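Teleoperators wanted for a study of household robots (paid, part time, you will sweep)

Temar home robotics study, Skavcombe
Posted 11/7/23

We are looking for three people to spend the winter doing housework very slowly through a robot.

The Temar study asks a plain question: when a robot learns chores by copying people, does it learn more from operators who are good at the chore or from operators who are consistent about it? Our pilot, run in June, collected 412 demonstrations of floor cleaning and suggested that consistency wins. It also suggested that the two people who ran the pilot, both of whom wrote parts of the learning code, sweep in a way no sane person would. Policies trained on their data picked up a habit of pausing over the dustpan as if reconsidering their careers. We would like data from people with better habits, or at least different ones.

What you would do

You stand at the control station and move a pair of leader arms. The robot's two arms follow. You see what its head camera sees, which takes most people a few sessions to get used to and a few more to stop leaning sideways to look around things. The leaning does nothing. Everyone does it.

A session is made up of short episodes: pick up the dustpan, get a piece of trash into it, empty it, put the dustpan back, reset, go again. Between episodes you rate your own attempt on our form, which goes from "would show to a funder" to "please delete." The ratings matter. In the pilot, operators' own ratings predicted the usefulness of an episode better than completion time did, and we want to know if that holds for people who didn't design the form.

You will work in furnished rooms with the sort of clutter a house has in it. Floors are polished stone in places and wood in others, and the arms don't care for either.

What we ask of you

Steady hands, patience, and a willingness to be told that your fortieth attempt at lifting a dustpan should look more like your ninth. You should be able to stand for most of a session, with breaks. Normal or corrected vision is needed for the head camera view. Experience with robots is welcome but gives you no advantage in the selection. Experience with puppets, cranes, sewing machines or small children will be read with real interest.

You don't need a degree. If you have one, we won't hold it against you.

What we offer

Hourly pay at the Grundska research assistant rate, paid training, and a chair during breaks. Training sessions are paid in full even if you decide afterward that this is not how you want to spend your one life. Operators who finish the study will be thanked by name in the paper if they wish, and can ask to be left out if they have a reputation to protect.

We record the robot's cameras, the joint positions of both pairs of arms, and your ratings. We don't record your face or voice, so feel free to say what you like to the dustpan. The recordings are stored under a participant number, and you may withdraw yours up to the end of data collection.

A typical episode

The one below has the right gripper holding the dustpan by its long wooden handle, with a flattened cardboard box in the scoop and the bucket standing just behind. Cardboard is a popular item with our operators. It is large and light, and it doesn't roll.

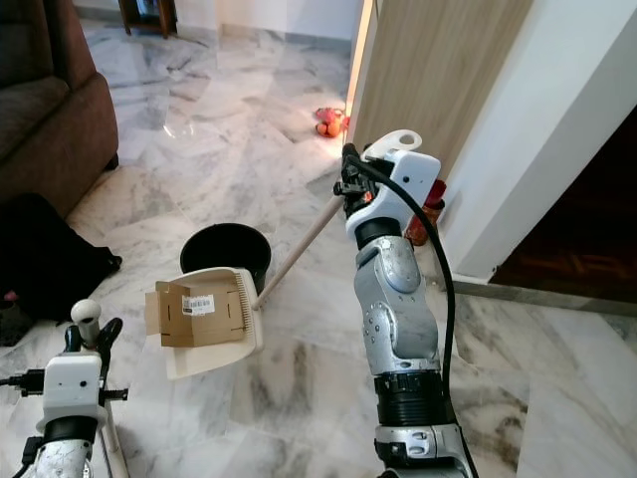 How to apply

Send a short note to the Temar study desk at Grundska, Jacobs Building, Skavcombe. Tell us when you are free during the day, whether you are left- or right-handed, and which household chore you do best. A paragraph is plenty. Please don't attach a video of yourself sweeping; we have received some already and they were hard to rank.

Shortlisted applicants will be invited to a paid tryout of more than two hours, most of it at the controls. Bring flat shoes and something to eat. We reply to every note, including the ones that say the whole thing sounds ridiculous and ask when it starts.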